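**Tuesday, January 23, 2024**

Stiltmont's after-school club will stay open until at least October, after parents and local firms raised enough to cover the rent on its hall.

The club was told before Christmas that its rent would go up by 40 per cent. It has places for 68 children on school days and charges families £7 a session, a price that has not changed in three years.

Kirsty Skinner, who runs the club, said the new rent would have meant either a much higher fee or closing on two days a week. "We have parents on shifts at Rulent who can't get here before six," she said. "Cutting days would have hit them first."

An appeal was set up online and 183 people gave money. McIver, the builders' merchant on Station Road, paid for the first month in full. The landlord, Altel, has also agreed to hold the new rent at the same level until the autumn.

Ross Sutherland, whose two sons go to the club, said he was relieved but wanted a longer deal. "It's good news for now – but we'll be having the same talk again after the summer," he said. 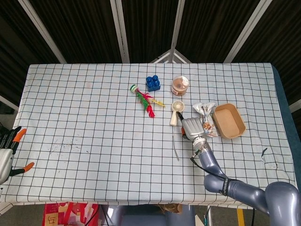

Opening hours stay as they are, from 3.15pm to 6pm. Breakfast sessions, which stopped last year, will not be coming back for the time being. Ms Skinner said she would need another member of staff before she could look at mornings again.

Councillor Rhea Tiongson has asked the town council to look at whether the club could move into the old library annexe, which has stood unused since the new branch opened. The building needs a new boiler and a ramp at the side door. A report on the cost is due in the spring.

Families who want a place should speak to the club office. There is a waiting list for Mondays.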